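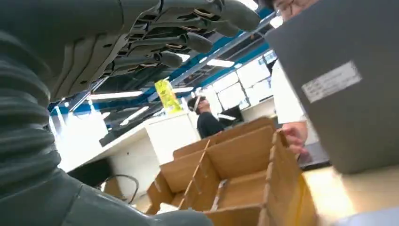
OK so the grasp planner finally stopped fighting me this week and I need to tell somebody. Thread, sorry in advance.

Background for new people: I write the control code for the hand on our packing project at Pladimden. Fingers, wrist, the handoff to the arm. Simin Naseri does perception. If the hand goes to the wrong place we argue over whose fault it is.

The job is putting small parts into boxes with cardboard dividers. Sounds easy! The dividers flex, the slots never sit quite square, and from the wrist camera at a low angle every compartment looks like the one next to it.

Old approach: detect the box rim, fit a grid, trust the grid. Worked great in sim. On the bench a tilted box threw the whole fit off and the planner would happily send a fingertip straight down onto a divider wall.

New approach is Simin's idea (she's going to be unbearable) - fit each compartment on its own, then let the planner throw out any that disagree with their neighbors. I replayed 298 logged approaches from November through it and the bad targets I'd flagged by hand all got rejected.

The thing that ate my Monday: timestamps. Wrist pose and camera image were 70 ms apart and I was pairing them by arrival order. Please go check yours. I'll wait.

Also wrote a tiny replay viewer so I can scrub joint angles and images together. Ugly as sin, best thing I've made all year.

Still bad: hands in view. Somebody steadies the box and the segmenter decides their fingers are a divider. Emerson Falcão has a mask model he wants to try, so that's next.

If anybody has a decent way to do contact detection through motor current on small fingers, my replies are open. Mine is 2000 lines of filters and I trust maybe half of them.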